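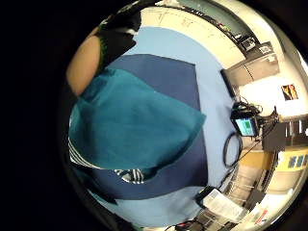 My gripper drops its data link partway through a fold, and I can't work out whether I'm looking at a cable fault or a software one. The tool is a Trakex hand-held with the Wisteo logger. It records fine for the first minute or two, then the jaw position freezes at its last value while the video keeps going. It mostly happens with thin material, like the teal sheet over the navy cloth, where I have to lift high and turn my wrist to get the top layer off without dragging the one below. With a stack of towels I can go all morning without a freeze. The log shows error 1006 each time and nothing else. I have swapped the USB cable, reinstalled the logger and tried a different port. The jaws still open and close by hand, so nothing is jammed. Firmware is whatever it shipped with.

Posted by Aurora Macedo, 2023-01-20

---

**Rui Patrício**

Had the same thing on a Vik. Update the firmware.

---

**Belmiro Carrilho**

1006 on the Trakex means the encoder stopped answering. The video goes over its own line, so it carries on as normal. The USB cable you swapped isn't the one I'd suspect. There is a short 4-pin lead inside the handle between the encoder and the board, and it gets pulled when you twist the wrist with the jaws closed.

To check it:

1. Unplug the tool.
2. Take out the 8 screws on the grip. Two are longer and go back in at the trigger end.
3. Push the white connector until it clicks.
4. Look at the lead where it bends. If the sleeve is split, replace it. Hekent sells them.
5. Close it up, start a recording and turn your wrist both ways with the jaws empty.

If it freezes on step 5 with a new lead, the board socket is cracked and it has to go back.

Throw out every recording with a 1006 in it. The frozen value looks like a steady grip, and if you replay it on an arm the jaws will stay shut when they should let go. Mine tore a sheet that way.

> Connector was half out. Pushed it in, 8 folds so far and no freeze. Ordered a lead as well. – Aurora

---

**Jae-hoon Do**

Is there a way to make the logger stop when it gets a 1006? Mine just keeps recording.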